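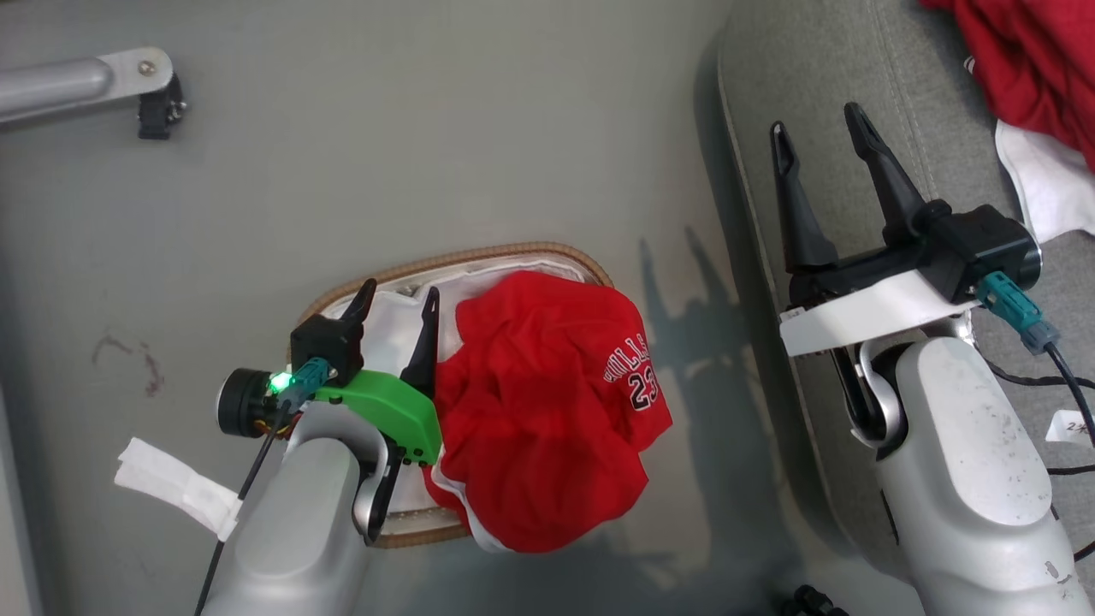
Two-arm cloth handling with the Tolel wrist camera kit: a jersey on the tray, one gripper at its edge.

Tolel Wrist Camera Kit for Two-Arm Cloth Work
Made by Beaudoin. Sold and supported by Ekar.

Clothes are a wonderful problem for a robot. A box has corners and keeps them, but a shirt can be dropped on a table a hundred times and never land the same way, and half of what you want to know about it is hidden in the folds. The Tolel kit came out of a research method called Otetent, and we're very pleased to be able to offer it to other labs working on the same thing.

The Otetent method
Most cloth systems look from above, pick a grasp point, then close the gripper and hope. Otetent looks from above too, but only to choose a region of the heap. After that the wrist camera takes over and the arm makes its approach in short steps, checking again at each one for a free edge, a hem or a ridge of fabric it can get a finger under. If the edge slips out of view the arm backs off a little and starts the step again. It's slow to watch and we love watching it!

The second arm waits open until the first has hold of something, then goes for a second edge. Both arms run the same policy, with the left and right views swapped over, so you only train once.

Results so far
In the September trials the full method got a usable two-handed hold on 27 of 40 garments. With the wrist views switched off and everything else left alone, it managed 9. Sports tops and T-shirts did best. Anything with a hood was hard work, and thin linings still get pinched together with the outer layer more often than we'd like.
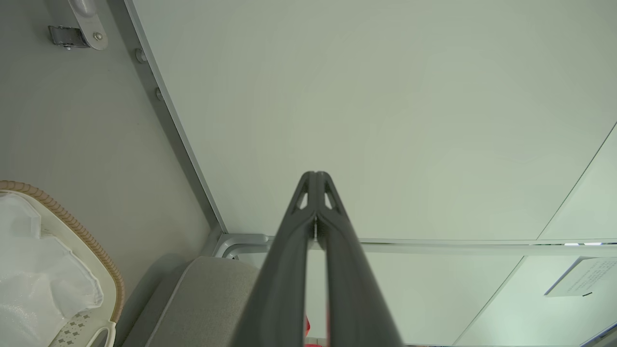 Close to the work, the fingers fill a good part of the wrist view, and people often ask if they should be masked out. We tried it both ways. Leaving them in was better, as the policy seems to use the fingertips as a ruler for how far away the cloth is. Please don't crop them when you set up your own recordings – the supplied weights expect to see them.

Background matters less than we feared. Walls, rails, trays and odd bits of packaging all turn up in the training views, and the policy copes well with clutter so long as the light is fairly even. Hard shadows falling across the fabric are the bigger nuisance.

What you get
Wrist cameras, 2
Mounting brackets and screws
Cables, one per camera
Otetent software and trained weights
Printed set-up guide

Arms and grippers are not included. The brackets fit parallel two-fingered grippers; send us a drawing of yours before ordering if you're unsure.

Setting up
Allow roughly 40 minutes for fitting and calibration. Leave slack in the cable at the wrist, then turn the joint through its full range by hand before powering up. Run the calibration again whenever a bracket has been taken off, even if it went back on in the same holes.

Page updated February 8, 2020. Trial recordings and the garment list are available from Ekar on request.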